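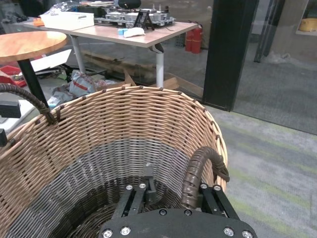 Orçamento para segundo braço e garra – o que comprar primeiro?

Fórum > Automação em pequena escala > Compras e planejamento
Tópico aberto em setembro

tegan_dunstan escreveu:
Bom dia a todos. Peço desculpa pelo meu português, é a minha terceira língua e ainda escrevo devagar.
Estamos a preparar o plano de equipamento para o próximo ano e tenho de entregar uma lista com preços. O trabalho é pegar e largar objetos em cestos, como o de vime da foto, com duas asas curvas. Temos um braço Jendmont com garra paralela de dois dedos e câmera no punho. A minha ideia é pedir um segundo braço igual e deixar a garra como está. O meu colega quer o contrário: um braço só, e uma garra melhor. A garra Uditz que ele escolheu custa 649 euros sem os dedos. O que fariam vocês?

ruawai_oficina escreveu:
Segundo braço, sem dúvida. Quando o primeiro vai para manutenção, o trabalho para. Nós ficamos parados quase um mês inteiro por causa de uma junta, e naquele mês pagámos salários na mesma.

phyllis.b escreveu:
Eu não concordo. Vime é um material difícil: o trançado não é regular, a borda tem as pontas das varas salientes, e a asa enrolada tem uma espessura que muda. Com dedos estreitos a força fica toda num ponto. Dois braços com a garra errada dão o dobro do mesmo problema. Quanto abre a garra que vocês têm?

tegan_dunstan escreveu:
Abre 70 mm. Para a asa é suficiente, para objetos maiores dentro do cesto nem sempre.

phyllis.b escreveu:
Então eu começava pelos dedos. Um par de pontas de borracha fica em menos de 200 euros e pode-se experimentar antes de assinar qualquer coisa. Peça também preço para dedos mais compridos. O cesto é grande, e para chegar ao fundo o punho tem de descer para dentro. Nesse momento é o corpo da garra que bate na parede do cesto, não os dedos.

Keith_McKinnon escreveu:
Uma pergunta sobre a câmera. Na foto o fundo do cesto é de vime cinzento e carvão, e a garra é preta. Já orçamentou iluminação? Nós esquecemos esta linha e depois tivemos de a tirar do dinheiro das peças de reserva. O nosso programa confundia a ponta do dedo com o fundo escuro em muitas tentativas.

tegan_dunstan escreveu:
Não, não tenho linha para iluminação. Obrigado, vou acrescentar. Que tipo usam?

Keith_McKinnon escreveu:
Um anel de LED pequeno no punho, com difusor. Sem difusor é pior que nada. Verifique o peso: entra na carga útil do braço, junto com a garra, a câmera e o cabo.

ruawai_oficina escreveu:
Tudo isto são acessórios. A pergunta era braço ou garra. Se o pedido só se faz uma vez por ano, peçam a coisa cara agora, porque os dedos de borracha qualquer chefe assina em março.

darcy_k escreveu:
Nisso o Ruawai tem alguma razão. Mas um segundo braço não é só o preço do braço. São também a base, o controlador, a parada de emergência, a licença do software e o espaço no chão. Meçam o espaço primeiro, com o cesto no lugar e com o alcance completo do braço. No nosso caso o segundo braço ficou na caixa até conseguirmos mudar as mesas.

ruawai_oficina escreveu:
Na nossa oficina coube sem mudar nada. Depende da sala.

manaia_f escreveu:
Já perguntaram por aluguel? A Trornodance aluga braços por mês e aceita descontar uma parte se depois se compra. Para nós serviu bem – só o transporte ficou mais caro do que pensávamos. Peçam o valor por escrito, com ida e volta.

tegan_dunstan escreveu:
Não sabia do aluguel, vou escrever-lhes hoje à tarde.
Por enquanto a minha lista ficou assim:
1. Pontas de borracha e dedos compridos, para experimentar já
2. Anel de luz com difusor
3. Garra Uditz, condicionada ao resultado do ponto 1
4. Segundo braço, em aluguel, com opção de compra
O meu colega aceitou os pontos 1 e 2. Sobre a ordem do 3 e do 4 ainda discutimos.

phyllis.b escreveu:
A ordem parece-me boa. Acrescente parafusos e uma placa de montagem de reserva, que o furo da Uditz pode não coincidir com o do seu punho. Peça o desenho ao vendedor antes da encomenda.

ruawai_oficina escreveu:
Eu continuava a pôr o braço em primeiro, mas o orçamento é vosso. Depois conte quanto pediu a Trornodance pelo transporte.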